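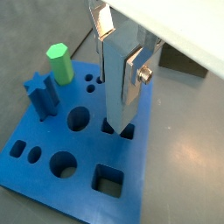 Shape Board: Questions and Answers

This page collects the questions that parents and educators send us most often about the foam shape boards in the Plutport toy library. If your question is missing, please write to us and we will try to reply within 2 working days.

What is the shape board?

It is a flat board of thick foam with holes cut in it, and a set of foam blocks that fit the holes. The child finds the right hole for each block and pushes it in. The blocks are long enough to stand up by themselves, so many children also use them for building, and we think this is a good use too.

We lend the board in one colour, bright blue. The blocks come in several colours, and the colour of a block doesn't tell you where it belongs. Please look only at the shape.

For what age is it suitable?

We lend it to families with children from 2 years. A child of this age will often manage the round shapes and leave the others, and there is no need to hurry them. Children of 4 usually like the more difficult shapes, such as the star and the hexagon.

Please stay near a child who still puts things in the mouth. Foam is soft, and teeth can take a piece out of it.

Which shapes are difficult?

From what families tell us, the star is the most difficult. It must be turned until all its points agree with the hole, and a small child wants to push before turning. The hexagon is easier than it looks, as it goes in many ways. The oval is a surprise for some children because they believe it is a circle, and then it does not go in until it is turned.

My child becomes angry when the block does not go in. What can I do?

This happens in my own home also. I would start with two or three blocks and put the others away in the bag. You can hold the board still with one hand, so that it doesn't slide when the child pushes. If the star makes trouble, put it halfway in yourself and let the child finish.

Some children prefer to begin with a full board and take the blocks out. This is also play, and the fingers get the same work.

Is it better on a table or on the floor?

We recommend the floor. The board is quite big, and on a small table there is no place left for the blocks. A hard, flat floor is best. On a thick carpet the board bends under the knees and the holes close a little, so the blocks become harder to push.

One block is the same colour as the board. Is it a mistake?

No. The blue star has almost the same blue as the board, and yes, it is easy to overlook when you tidy up. Before you close the bag, please check on the board once more. Several blue stars have come back to us a week later in an envelope, and we are always thankful for it.

How do I clean it?

Use a soft cloth, warm water and a little dish soap. Wipe the top and the bottom, then go inside each hole with a corner of the cloth. Crumbs like to stay in the small holes. For these an old toothbrush works well.

Rinse with a clean wet cloth and let the board dry flat, away from the heater. Foam that looks dry outside can still be wet in the holes, so we ask you to wait 12 hours before you put it in the bag. Please do not use the dishwasher, the washing machine, bleach or alcohol wipes.

Can it go in the bath?

We ask you not to do this with the library boards. The foam floats and the children love it, but the water remains inside and the board begins to smell.

The blocks have become tight. Can I cut the holes bigger?

Please don't cut anything. New blocks are often tight for the first weeks, and they become easier with use. If the board was in a cold car, bring it inside and leave it for one hour before playing. If a block is still too tight after this, bring the set to the Trulard Street desk and we will look for another one.

The blocks have become loose. Is the board finished?

Not necessarily. A loose block is good for the youngest children, and we keep the older boards especially for them. We retire a board when the foam is torn between two holes, or when a piece is missing that a child could swallow.

A corner was chewed by our dog. Must I pay?

Tell us when you return it and show us the place. A small mark on the edge is no problem. If the board can't be lent again, we ask for half of the replacement cost. You don't have to bring a new one, and we prefer that you don't try to glue it.

What if I lose a block?

Look first under the sofa and in the toy box with the building blocks, as these are the favourite places. If it doesn't turn up, write the shape and colour on the return card. We have a drawer of spare blocks from retired boards and can often complete the set on the same day.

How long can I borrow it?

The loan is 4 weeks. You may extend it once if no other family is waiting. In December and January the waiting list is longer and we cannot extend.

Can a daycare or kindergarten borrow more than one?

Yes, with a group card. The Peng Road and Vustberg branches keep extra boards for groups, but please write to them before you come, as the boards are often out. For a group we suggest one board for every two children. With more children at the same board there are too many elbows.

Do you have other ideas for playing with it?

Put the blocks in a cloth bag and let the child find the star by feeling only. Or lay the board on paper and draw around the inside of the holes with a pencil, then colour the shapes together. You can also stand all the blocks up on the board like a little town. One child in our neighbourhood parks toy cars between them and calls the big oval the swimming pool.

How do I return it?

Put the board in first, flat against the back of the bag, and the blocks in the front pocket. Please don't fold the board. The return shelf is inside the door at each branch, and after closing time you can't leave it outside, because of the rain.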